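20 September 2019

Up before the alarm, which I resent. The Wouters grant people want a paragraph on "progress toward robust autonomy" and I spent breakfast trying to make the knot-tying numbers sound like a plan. We have 421 labeled segments now. I had promised more in June, back when I thought labeling was something a person could do while listening to the radio.

The segments are cut by gesture: reach, grasp, drive the needle, pull through, wrap, cinch, drop. Simple enough until I have to say on which tick a pull turns into a wrap. I relabeled 40 of them blind last week and disagreed with myself on a humiliating share, mostly at the wrap. The Pedside model disagrees with me in the same spots, so either it has learned something about suturing or it has learned to be me. 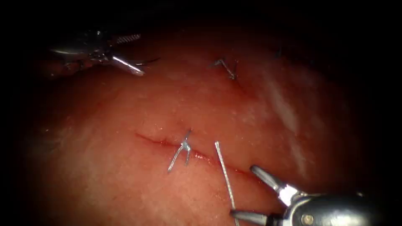 Spent the late morning on slack. The old version of the method tracked the two tool tips and nothing else, on the theory that the thread would go where the tools put it. Anyone who has owned a garden hose could have told us. With the thread added as a crude curve, agreement on the held-out set climbed to 87 percent, and I sat very still for a minute in case it noticed and went back down.

It did go down, a little, when I took out the clips that had leaked in from training. I'm leaving the first number in this diary for sentimental reasons.

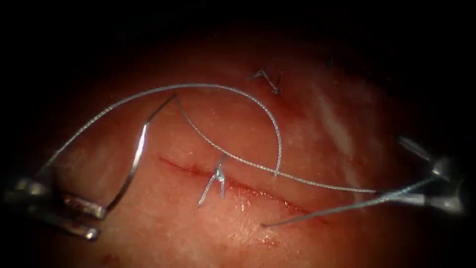

The curve fitter still hates any thread that crosses itself. It picks a branch at random and defends it with total confidence — a quality I associate with Cletell's sales staff, who called again about the license. Told them I'd ring back. Will not.

Tomorrow: fix the crossings, rerun the wrap segments with a 30 frame window, write to Wuturley about disk space before they write to me. The grant paragraph currently says "encouraging." I may upgrade it to "promising" if dinner is good.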